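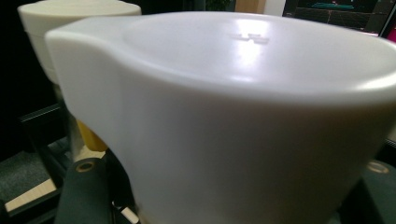
*Minutes, no. 42*

**Equipment planning, October**

Present: Catherine Munro (chair), Henryk Makowska (notes), bench team

**1. Last minutes**

Agreed, with one fix: the Gindard quote is for two arms, and I had written one.

**2. Grippers**

Catherine opened with the cup work, and there was a lot of goodwill in the room for it. A smooth, tapered wall is a proper test for a pair of fingers, and everyone wants more of it in the next round. Henryk asked for spare fingers to be bought by the set, so that a worn one never means a mixed pair. Pratico sells them at 179 a set. Agreed to order two sets now and look again in the spring.

**3. Second arm**

Long talk, all of it good! Gindard's arm is the better built, Ferum's has the longer reach and would get to the back shelf without moving the bench. Catherine likes the Ferum. Henryk would still like to see it lift a full cup before we sign anything – the sales sheet only gives an empty load. Ferum will be asked for a loan unit. No decision yet.

**4. Budget**

We have 900 left in the small equipment line. The two finger sets come out of that. Catherine would like the rest kept for cups, tubs and lids in more shapes and finishes, which went down very well. The arm has to come from next year's money, and the bid form needs a price from both firms.

**5. Servicing**

Gruber can do the yearly check on the present arm. Their form is with Henryk.

**Actions**

- Henryk: order finger sets, return Gruber form
- Catherine: write to Ferum about the loan, chase Gindard for a fresh price
- All: send Catherine your wish list of containers

Next meeting at 10.30, same room.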